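Karville 浅色木桌套装使用两个月:桌子很好,餐垫很有主见

二月份下的单,拖到现在才写,主要是想等热情退掉。刚收货那一周写的评价我一概不信,包括我自己写的。

先说买了什么:Karville 的长方形木桌一张,外加他们家搭着卖的“单人开餐组”,里面有一块灰白条纹的编织餐垫、一个白色圆盘、一把灰柄餐刀和三只透明矮杯。单人,三只杯子。我拿这个问题去问客服,对方回复说“可以分别装水、果汁和其他饮品”。好的,我在家里终于过上了自助早餐的日子。

桌子送来那天是 Hidayah Kwok 帮我抬的,她住楼下,为此收了我一顿饭,后来又陆续收了几顿。组装用了 50 分钟,其中有 7 分钟是在找那把内六角扳手,最后发现它用胶带粘在说明书背面。说明书全是图,没有一个字,图里的小人从头到尾都在微笑。我没有。

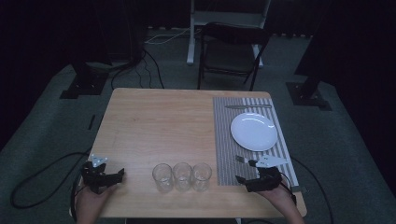

餐垫竖着铺在桌子右半边,三只杯子靠近桌沿排一排。

先讲餐垫,因为它最能引起争论。它是长条形的,按我的理解应该横着铺在人面前,可我喜欢竖着铺,从桌子这头一直伸到那头,像给桌子铺了条跑道。好处是一眼就能看出谁的地盘在哪儿,坏处是盘子放上去以后左右富余不多,前后倒是宽敞得能再办一桌。右侧有一道白边,头一个星期雪白,之后每次吃咖喱我都格外想念它头一个星期的样子。编织的纹路有点吃面包屑,抖是抖得掉,得到窗外去抖,楼下的 Hidayah 对此有她的看法。

盘子没什么好挑的。白的,圆的,带一圈浅浅的边,表面有一点点光泽。边确实浅,盛煎蛋和吐司正合适,盛带汤的东西就需要走路稳当的人来端。我不是这种人。建议 Karville 在商品页写清楚这是个平盘,别配一张装着炖菜的图,那位模特的手腕想必受过专业训练。

餐刀我起初嫌弃,灰色的柄看着像飞机上发的。用久了却成了整套里我最常拿的一件,抹黄油、切软奶酪都顺手,切牛排就别为难它了。Fiachra Ó Flaithearta 来吃饭那次,坚持用它对付一块放了两天的法棍,最后是用手掰开的。他至今认为是刀的问题,我至今认为是法棍的问题。这套里没有叉子,要叉子得另买“完整开餐组”,而那一组里又没有杯子。产品经理的心思,我不打算猜。

杯子矮矮的,短圆筒形,三只一个样。放在桌上很稳,不容易碰倒,这一点比我之前那套高脚的强太多。缺点是容量,倒水三口见底,夏天我得在桌子和水壶之间来回走,权当运动。另外杯子透明得很诚实,洗没洗干净一看便知,家里有懒人的请慎重。

然后是桌面,这才是花钱的大头。 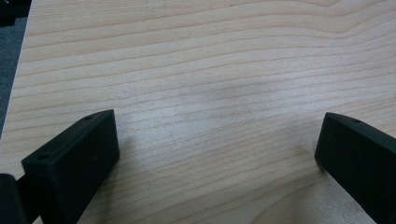
桌面的颜色和日常

颜色是浅的,偏淡褐,白天看着清爽,晚上开小灯会暖一些,接近蜂蜜。我家地毯是灰绿色的,深得像一片没人打理的池塘,原来那张深色桌子摆上去,整个屋子到了傍晚就像快打烊的酒馆。换成浅色以后好多了,至少能看清自己在吃什么。

木纹我很喜欢,不抢眼,摆什么都不打架。代价是浅色桌面藏不住事,咖啡杯底留的圈、酱油点子,一个都跑不掉。我的做法是当场擦,用拧干的布顺着木纹走一遍。商家推荐的 Cluvberg 护理油我买了一瓶,味道像新开张的鞋店,开窗散了一下午。效果嘛,擦过之后我确实觉得桌子变好看了,但也可能是我刚花了钱的缘故。

椅子我没换,还是那把黑色折叠椅。跟新桌子放一起,气质上差了一截,好比穿西装配拖鞋。高度倒正好,胳膊搁在桌上不用耸肩,我也就懒得计较了。Rahman 家有一款浅色木椅,我放在购物车里有一阵子了,它每次涨价我都暗自庆幸没买,每次降价我又觉得还能再降。

跟 Trelerside 那张比

买之前我在两张桌子之间犹豫过。Trelerside 的贵 300 块,桌角磨得更圆,店员让我摸了很久。我摸完还是买了 Karville 的,回家撞到过桌角一次,当时认真想了想那 300 块。尺寸上两家差不多,如果家里有小孩满屋跑,我会劝你去摸摸 Trelerside。

适合谁买

一个人住,或者两个人住但吃饭时间错开的,可以买。喜欢请客的,直接买桌子就好,开餐组别碰,除非你的客人都只喝东西不吃饭。

打分的话,桌子我给高分,杯子和刀及格往上,盘子中规中矩,餐垫看你吃不吃咖喱。叉子我后来在超市单买了一把,柄是蓝的。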